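4.2 Filtering grasps before the planner sees them

Our first planner was, I'm a little embarrassed to say, one big loop. It asked the perception node for grasp candidates, sorted them by score, and tried to plan an arm motion to each one until something came back. That's fine on an open table. In a bin with tall walls it spent most of its budget on wrist poses that were never going to fit, and we'd sit there watching the timeout tick by.

So we split the job in two. Macarena Gaete wrote a cheap check (we call it Mulitz, and the name stuck before anyone could object) that sweeps a coarse hull of the wrist and gripper down each approach line and throws out anything that touches a wall. Only the survivors go to the full motion planner. The candidate generator hands over 600 grasps per cycle, and in our logged runs the median number left after the check was 116.

The walls caused us a second headache — reflections. A shiny surface next to a bright object gives you a faint second object, and our segmentation network was perfectly happy to propose grasps on it. The red block and its reflection in Figure 6 are the sort of pair I mean.

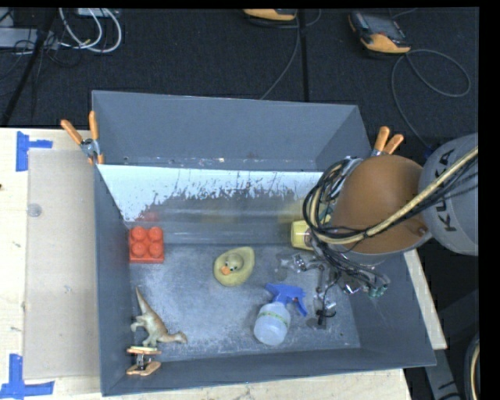 Figure 6. The arm over the open bin, with the duck, dinosaur, spray bottle and red block on the floor.

We handle these with a plane test. Each wall is fitted once at startup, and any segment whose center lies on or behind a wall plane gets dropped. I had wanted to train the problem away with more labels, but Njål Sundqvist had the plane test running in an afternoon and I gave up arguing. It does have a cost. Thin things leaning flat against a wall sometimes get dropped too, and we pick those up on a second pass with a tighter margin.

We also had to get cable slack into the collision model. The bundle at the wrist moves in ways the joint angles don't tell you, so we wrap it in a padded capsule and accept that some good grasps near the walls are lost. Over 413 logged cycles, 387 ended with at least one plan the controller would accept. Most of the others had the target tight in a corner, and we come back to them in Section 5.

Last updated: 5/25/26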